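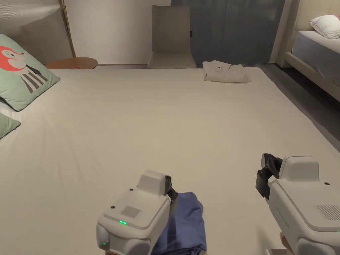
My sister thinks folding on the bed is the reason my clothes never reach the drawers. She said it again on the phone last week: if you fold at a table you have to clear the table before you eat, but if you fold on the bed you just move the pile to the chair and go to sleep. She has a point. I did it that way for years.

I still fold on the bed. A table is the wrong height for me and ours is too small for anything bigger than a tea towel. What I have changed is the order I do things in, and as a couple of people asked after the last post about washing, I'll write it down.

First the bed gets cleared. I strip it down to the bottom sheet and push the pillows over to the left side. The duvet goes out of the room altogether, over the banister. If it stays in the room it ends up on top of the clean things. The pillows can stay because they don't get in the way, and the fox one is too popular to be put on the floor. It lives on that side of the bed anyway. It has a striped shirt on, and the green has held up well considering how often the cover goes through the machine.

Then I bring the washing in and tip it at the foot end. I used to sort it by person. Now I sort it by how annoying it is to fold. Shirts and tops go first while I still have the patience, and they go to the far side of the bed as they are done, folded side up. After that trousers, then towels, then all the small stuff. Socks are last and I do them sitting down.

For tops I do the same fold each time. Face down, sides in, sleeves back along the body, then up from the hem in thirds. If there is a badge or logo on the chest it comes out on top, so you can tell which one it is without unfolding it. I tried the standing-up method where everything is filed in the drawer like paper. It was fine for T-shirts and hopeless for jumpers, and I gave it up in May.

Blue things are a separate matter. We have a lot of blue and some of it still gives off colour, so I keep it away from white things if there is any chance it's damp. I learned this with a pillowcase from the Jerka set, which now has a mark on it the shape of Ireland. Anything I'm not sure of gets picked up and held against my cheek. If it's cold, it goes back on the airer.

The airer is new. The old one lost a leg and I replaced it with a Kurnov, the tall sort with 7 rails. It takes up less floor than the old one and it holds a full load if you don't mind the socks being close together. The instructions say up to two hours for light cottons in a warm room. Our bedroom isn't that warm in February, so I leave things overnight.

The chair. I have made a rule that nothing is allowed on the grey chair except a person. It's a decent chair, with proper upholstery, and for most of last year I couldn't have told you what colour the seat was. The rule has held for 6 weeks. The little round table next to it is allowed one book and one drink. I did think about moving the chair out of the room completely, but the corner looked bare and I like to sit there to put my socks on.

The second bed is only for when someone stays, and it's tempting to use it as a shelf. I've put a pillow on it and left it at that. I found that if there is one folded towel on it in the morning there will be a heap by evening.

Putting away is still the part I'm worst at. What works at the moment is that I take each pile to its drawer as soon as that kind of thing is finished, so I'm never carrying more than one pile. It means more walking. It also means that if I get called away halfway through, half of it really is done.

I want to get another set of sheets before the spring, in the same off-white. I've been looking at Jirer and at Jia. The Jirer ones are heavier and don't need ironing, or so the label claims. The Jia ones are cheaper and come with two pillowcases, but the fitted sheet looks shallow for our mattress. If anybody has washed either of them more than a few times, leave a comment and tell me whether the elastic lasts.

Posted Feb 8, 2021
Filed under: home, washing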